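How do you teach a robot arm to put gears on pins?

Quick one this time, for ages eight and up. Get a grown-up for the screwdriver bits.

So. We're building a gear robot at Givgate, the shared workshop behind the library. Two arms, one table, a pile of metal gears. The job sounds easy. Pick up a gear. Put it on a pin. Do the next one. You could do it with your eyes shut, nearly. The arm can't, not yet anyway.

What's a gear?

A wheel with teeth. Teeth on one gear push the teeth on the next gear, and round they both go. There are gears in bikes (sort of, those ones have a chain), wind-up clocks, tin openers, salad spinners. A flat round one is called a spur gear. One shaped a bit like a cone is a bevel gear, and it's for turning a corner, so the spinning goes off in a new direction. Look for one inside a hand whisk.

What's a gripper?

The arm's hand. Ours have fingers that squeeze together. No thumb, no skin, no feeling. When you hold a marble you know it's there without looking. Our gripper only knows how far its fingers have closed. Squeeze too little and the gear drops. Too much and it pings off across the floor, ask Milagros, she spent ages under the bench with a torch.

Why is it so hard?

Try this at home. Push a pencil into a lump of clay so it stands up. Get a washer or a big bead. Now pick it up with kitchen tongs and lower it over the pencil. Arm straight! No bending your wrist. Wobbly, isnt it?

The hole has to be right over the pin. A tiny bit to one side and the gear sits on top of the pin and tips. Lucero wrote our first program and it missed 28 times before we had a gear on properly. We cheered anyway.

How does the arm know where to go?

An arm has joints, same as you. Shoulder, elbow, wrist. Each joint has a motor, and each motor gets a number saying how far to turn. Change one number and the whole hand ends up somewhere else. So we go in steps:

1. Move over the gear.
2. Go down, slowly.
3. Close the fingers.
4. Lift straight up.
5. Move across to the plate.
6. Stop and check. Then down again.
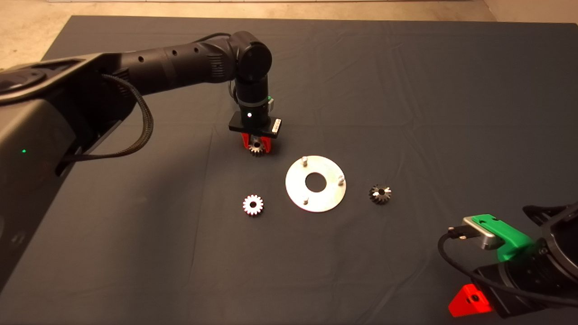 Step six is the one we kept leaving out. Roxana put it back in and made the arm go slower near the plate, and things got alot better. 17 good tries in one afternoon after that. The cloth helps too, gears don't skid about on it like they do on a bare table.

Can I go near it?

Not while it's switched on. Arms don't know you're there. Hair tied back, sleeves up, hands behind the tape line, and somebody always stands by the stop button. At Givgate that's usually Lovely and she takes it very seriously.

Words to remember

Joint: a place where the arm bends or turns.
Gripper: the hand.
Pin: the little post a gear goes on.
Teeth: the bumps round the edge of a gear.

Next bit comes in April, when we try getting both arms to work at once without bumping elbows. Send us your tongs scores before then, best out of ten, and say what you used for the pin.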